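Section 7: Clearing Out and Wiping Down Your Rasness Desk

Okay, the desk is built, you've lived with it for a while, and now the drawer is full of receipts and dead pens. Mine gets this way by May every year. I do the whole job in one go on a weekend morning, and you can too, so put some music on and grab your tissues!

What you'll need

A box of plain tissues (the unscented kind, please, the lotion ones leave streaks)
A soft dry cloth
A small bowl of lukewarm water with one drop of dish soap
Somewhere to put your stuff while you work

7.1 Emptying the drawer

1. Clear a spot on the desktop near the curve. I move the big things off first and leave the little ones for later.

2. Pull the drawer out slowly with both hands until you feel it stop. It stops on its own, so don't yank. If it sticks halfway, push it back in and start over.

Caution: Never lean on an open drawer. Ebuka Bako did this to my first desk and we had to order new runners from Bodin.

3. Take everything out. Yes, everything, even the mystery key. Sort it into keep and toss before you touch a single tissue, or you'll end up wiping around a stapler (I've done it).

4. Sit down for the next part. Your back will thank you, and you can see right into the corners from a chair.

7.2 Wiping the inside

5. Start dry. Crumple a tissue so it has some body to it and go along the back edge first, then the sides, then the bottom. Crumpled picks up way more dust than folded, at least in my house.

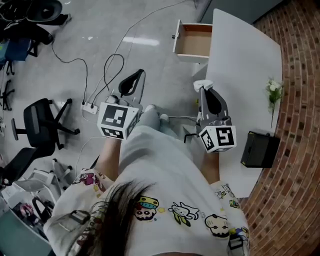

6. Go over it again with the cloth, barely damp. Wring it out, then wring it out again. The inside is wood and it doesn't like puddles.

7. Leave the drawer open for 90 minutes. I know, it's long! Go have lunch.

Note: If you see a pale ring after it dries, rub it gently with a dry cloth. Mine faded by the next day.

7.3 The desktop

8. Lift the small things off one at a time and wipe under them. Flowers shed more than you'd think, and little petals love to hide behind a box. Follow the curve in long strokes and you won't get those half-moon smears.

Caution: No scouring pads on the white surface, not even the "gentle" ones.

Put back only what you kept, slide the drawer shut, and check that the front sits even on both sides. If it doesn't, the runner adjustment is in Section 8.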